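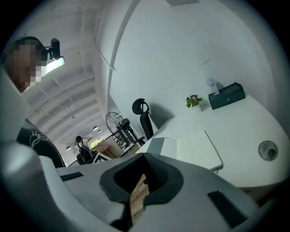 Gripper, wooden stick and the curved desk, with my notebook still blank

8 March 2019

Friday, finally! I spent most of the day on the rule sheet and I want to get it all down while I still remember why I changed what I changed, because the last version had a line in it that said "see earlier note" and I have never found the earlier note.

So the sheet for hand-held gripper work was four pages. FOUR. I wrote most of it myself back in July, so I can be rude about it. It had a whole section on labeling folders and one tiny line about keeping your fingers out of the fingers (the gripper's, I mean), and that line was on page three. I moved it to the top. Anything that can pinch you goes first, then anything that can ruin a recording, then the paperwork. I can't believe it took me this long to put them in that order.

The big one today was the pre-session check. The old rule said "inspect the gripper before use," and I would bet my lunch that everybody reads that as "look at it." I look at it. It's white, it's there, great. The new one says open and close it all the way, twice, with nothing in it, and wipe the lens, and run a thumb over the rubber in case there's grit. If anything sticks or clicks, it goes back on the shelf with a tag on it and you take a different one. No "it's fine if you squeeze harder." I have been that person, and I lost an entire afternoon of recordings to it.

Then the desk. I went back and forth on this one for ages. Grultia sent over their own practice notes with the last order, and they want a bare surface for everything, only the object and nothing else. I get it for calibration! But for the ordinary tasks I think a desk should be allowed to be a desk. Plant, notebook, little fan, whatever lives there. What I do care about is that you don't tidy up halfway through. So my rule is: set it how you want it before you start, and then leave it alone until the session is closed. If something gets bumped, you leave it bumped and write it down. I'm pretty happy with that one.

Faces took the rest of the morning. The rule now is that anyone who could end up in view gets told before recording starts, out loud, by the person holding the gripper, and every face gets blurred before the files leave our drive. All of them, including ours. People at the far end of the room count too, and that's the part we were sloppy about. It's a long room and you forget how much of it the lens takes in. I also wrote that anybody can say no and doesn't have to give a reason, and that the session then moves or waits.

Session length! The old limit was 400 clips a day and I cut it to 200. I know, I know, Bodincombe does more than that. But I read back through my own logs over lunch and my notes after the first couple hundred are garbage. One of them just says "ok stick." What does that mean? Was the stick ok? Was I? Batch of 1,012 clips and I'd guess a good chunk have notes like that. I'd much prefer fewer clips I can stand behind. There's a break in there now too, a proper one where you put the gripper down in its cradle stand and walk away, because my wrist has opinions by midafternoon.

Drops got their own paragraph. If the object falls, keep it. Mark it as a drop and keep it. Deleting the ugly ones was never written down as allowed, it was just sort of a habit, and it makes the whole set look smoother than the work was. Cunik has a checkbox for it and everything, we just weren't using it. (The checkbox is hidden under a menu called "other." Whoever designed that, I'd like a word.)

Still open:

Who signs off when the person doing the check is also the person recording. Kubíček makes you get a second signature every time and I think that's too much for a wooden stick, but I also don't have a good argument against it except that it's annoying.

Whether the fans should be off during recording. I left it as "note if on" for now.

How long we hold on to the unblurred files. I put thirty days in pencil and it feels long.

It's down to a page and a half, and I cut the font size argument entirely. Printing it Monday and taping it up by the desk where you can read it with both hands busy. Need more tape. Also need to water the plant, I think that was supposed to be my week.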